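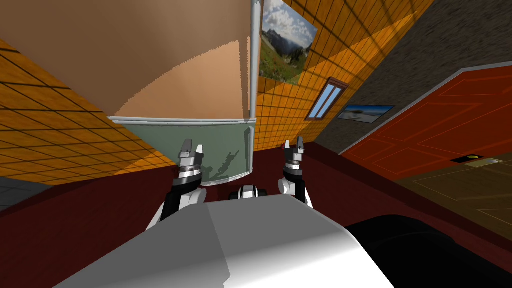 La pieza de convicción

La Sala de lo Penal de Soster se constituyó a las 10 para la vista de la causa Rawashdeh. La secretaria dio lectura al escrito de acusación: falsedad en documento mercantil, en concurso con estafa continuada. El acusado, antiguo administrador de Surkex, manifestó entender los cargos y se acogió a su derecho a no declarar hasta la práctica de la prueba.

El perito calígrafo compareció en primer lugar. Llevaba 7 folios grapados y no se quitó el abrigo. Expuso el método: cotejo de trazos, presión, inclinación, puntos de ataque y de escape. De las firmas dubitadas había descartado las fotocopias, por no conservar surco.

–¿Y las restantes? –preguntó la fiscal.

–Las restantes son auténticas.

La fiscal revisó su carpeta. La tesis de la acusación exigía que fueran falsas.

–Precise «auténticas».

–Fueron trazadas por la mano del titular. La del socio que denuncia.

El denunciante ocupaba el extremo del primer banco del público, con una gabardina doblada sobre las rodillas. Había declarado en instrucción que en octubre se encontraba en Flivotby, a casi 2.000 kilómetros de la notaría, y que jamás vio los contratos. Constaba en autos el billete de ida. El de vuelta no se había aportado.

La defensa pidió la palabra y solicitó la exhibición de la pieza número 2. El agente judicial trajo el sobre, comprobó el precinto y lo cortó. Dentro había un contrato de cesión de participaciones con una mancha parda en el ángulo inferior. La presidenta lo examinó por ambas caras y ordenó que se mostrara al testigo.

–¿Reconoce el documento?

El denunciante se acercó al estrado. Tardó en ponerse las gafas. Leyó la primera cláusula moviendo los labios, pasó la hoja, volvió atrás.

–Reconozco la mancha –dijo.

–No se le pregunta por la mancha.

–Es café. Se me cayó a mí.

La secretaria levantó las manos del teclado y miró a la presidenta, que le indicó que lo hiciera constar en sus propios términos. Advirtió después al testigo de que podía estar incurriendo en responsabilidad y de que le asistía el derecho a no contestar sin abogado. Él respondió que lo comprendía. Preguntó si podía sentarse.

Se acordó un receso. En el pasillo, el acusado y el denunciante coincidieron ante la máquina de bebidas. El primero buscó monedas en el bolsillo, separó las justas y las dejó sobre la repisa.

–Solo, sin azúcar –dijo.

El otro las recogió y pulsó el botón.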